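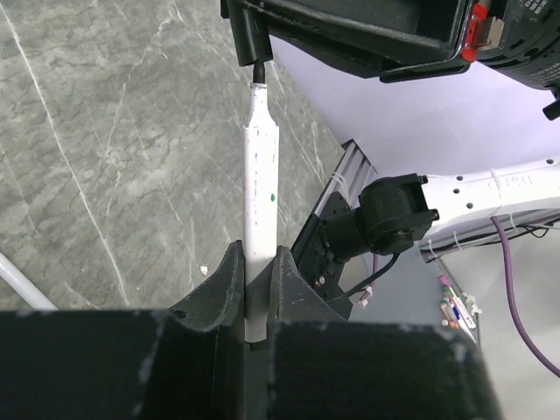 **Murkbridge College | Teaching Spaces and Supplies**

November 15, 2023

Staff and students are advised of changes to the supply, care and return of markers in all teaching rooms at the Murkbridge and Tremstead campuses. The arrangements are set out in this thread and replace the notice posted on the supply cupboard doors.

---

A marker with a smudged barrel is still a usable marker. Marks and light wear along the body come with handling and do not affect the tip. Please do not put a marker in the bin on the basis of its appearance.

---

The tip is the part to check. Draw one line, a hand's width long, on scrap paper. If the line is solid from start to finish, return the marker to the tray. If it fades or breaks, put the marker in the return box inside the supply cupboard.

---

Every teaching room will be supplied with 3 markers at the start of the week. Rooms with boards on two walls will receive a second set. Markers are assigned to the room and should remain there when a class moves elsewhere.

---

Caps should be replaced whenever a marker is put down for more than a moment. A firm click is the best sign that the cap is seated. Where a cap has gone missing, please send the marker back through the return box. Spare caps are kept at the service desk and fit most of the barrels in use.

---

Markers should be stored flat in the board tray. The upright cups on some lecterns will be removed over the coming weeks. Ink settles away from the tip when a marker stands point up for a long period, and many of the markers sent back as empty have simply been stored that way.

---

A faint marker may recover. Cap it, lay it flat overnight and repeat the line test the next day. Please do not shake it with the cap off. The Tremstead carpets were cleaned in the winter break and we would like them to stay as they are.

---

Permanent markers are not supplied to teaching rooms. Those brought from home or from an office should be kept in a bag or drawer and not left in the board tray, where the next person will reasonably assume they are safe to use on the board.

---

If permanent ink does reach a board, please leave it alone and report it through Noiphan under "Room condition". Scouring pads, kitchen sprays and hand sanitiser have each damaged a board surface on the Murkbridge campus this year. The correct cleaner is held by our team.

---

On cost: the college set aside $2000 for markers, cloths and board cleaner this year. The greater part of that sum went on replacing markers that had been misplaced or thrown out early. Any saving will go towards new cloths for the science rooms.

---

An order of 300 markers has been placed with Hudis, the college's stationery supplier. Delivery is expected in January. Until then, existing stock will be shared between the two campuses and some rooms may receive a mixture of older and newer markers.

---

Black will be the standard colour for general teaching. Blue, red and green remain available on request for subjects that need them, including mathematics, chemistry and languages. Requests should name the room, the colour and the dates required.

---

Teaching staff have asked whether pale colours can be added. After trials in the large lecture room, orange and light green could not be read from the back rows under the ceiling lights. They will not be ordered for lecture rooms. Tutorial rooms may still request them.

---

Return boxes are now in place at 8 locations across both campuses. Each is grey with a hinged lid and sits on the lower shelf of the supply cupboard. Please place markers in the box only. Batteries and printer cartridges have their own collection point at the service desk.

---

Returned markers are sorted by our team. Those that pass the line test go back to the teaching rooms. Those with a damaged tip but plenty of ink are offered to the art studio, where a frayed point is often preferred. The remainder are sent for plastics recycling.

---

Students using a room for private study are welcome to use the markers in the tray. We ask that the board be wiped at the end of a booking and that the markers be capped and left in the room. A cloth hangs at the side of every board. Please do not use paper towel, which leaves fibres on the surface and on the marker tips.

---

A reply to several messages received this week: yes, staff may continue to keep a personal marker. Please write your name on the barrel or add a small label, so that it is not collected during the weekly check. Unlabelled markers found on lecterns will be treated as room stock.

---

Rooms that run short between deliveries can collect a replacement from the service desk on either campus. There is no form to complete. Please tell the desk which room the marker is for so that the next delivery can be adjusted.

---

Adebayo Okonkwo, Supplies Coordinator, is the contact for colour requests, bulk orders for events and questions about the return boxes. Messages sent through Noiphan under "Teaching supplies" will reach him directly and are answered in the order received.

---

Correction to an earlier post in this thread: the Tremstead music building does not yet have a supply cupboard. Staff and students in that building should use the return box on the ground floor of the library until further notice.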